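Tuesday, late

I've come up to bed with the laptop and a cup of tea, and I ought to be asleep, but if I don't get today down now I'll have forgotten half of it by the weekend. It was the reading at Gakstead, my first one for Flitora away from home, and I was in such a state about it at breakfast that I buttered both sides of my toast.

Bontu Sisay drove, bless her, and let me read the opening pages aloud to her all the way from Trurnville. I had marked up the ferry chapter, the long one, and she listened very patiently until we got to the level crossing and then asked if anybody in it was ever going to get off the boat. So I changed my mind in the car park and went for the aunt and the bees, which is 2000 words if I leave out the letter, and I did leave out the letter. I'm so glad! They laughed at the aunt. One man near the radiator laughed before the funny bit, even, as if he had an aunt just like her and knew what was coming.

The shop is a narrow place with the books going right up to the ceiling and a step in the middle that everybody trips on (I did, twice). They'd put my chair beside the cookery shelves. I had pictured rows and rows of people, and then, once I was actually in the car, no people at all, and of course it was something in between, a nice friendly huddle with coats on their knees. I read too fast at the start, I know I did. Bontu made her slow-down face from the back and I took a sip of water and started the paragraph again, and after that it was lovely, it really was.

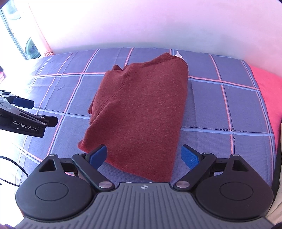 Ojārs Paulauskas wanted to know, when it came to the questions, why on earth I'd let Strazds print only 700 when it was plain to him that people would want it. I said something feeble about being cautious. The truth is that I was thinking of the first book, and the 200 copies of that which lived under the stairs for so long that we stopped noticing them and used them as somewhere to put the torch. I told him that in the end, torch and all, and he said well, that was the first book, and this one had bees in it. I've been turning that over all evening and I still can't decide if it's a compliment, but I'm having it.

Strazds rang while we were eating our chips on the way back. They've sent out 134 to shops so far, not counting the ones I carried in today, and they want to know by the end of July whether I'd like to go again or wait for the autumn. I said I'd think. I'm hopeless at thinking on the telephone, I just agree with whoever spoke last, so I've asked them to put it in an email like sensible people.

Things to remember for next time. Take my own pen, the shop's one leaked and I signed a book to somebody called Maureen with a great blue thumbprint beside her name (she said she liked it). Don't say "this next bit is rather slow" before the next bit. Ask how to spell Catherine every single time.

I've still got the ferry chapter on my mind. Bontu may be right about it, and if there is to be a second printing I could have somebody step ashore a page or two sooner, though I'm fond of all that fog. I'll read it again in the morning with a clear head. My tea's gone cold and I haven't rung my sister, and she'll want to hear all of it from the beginning.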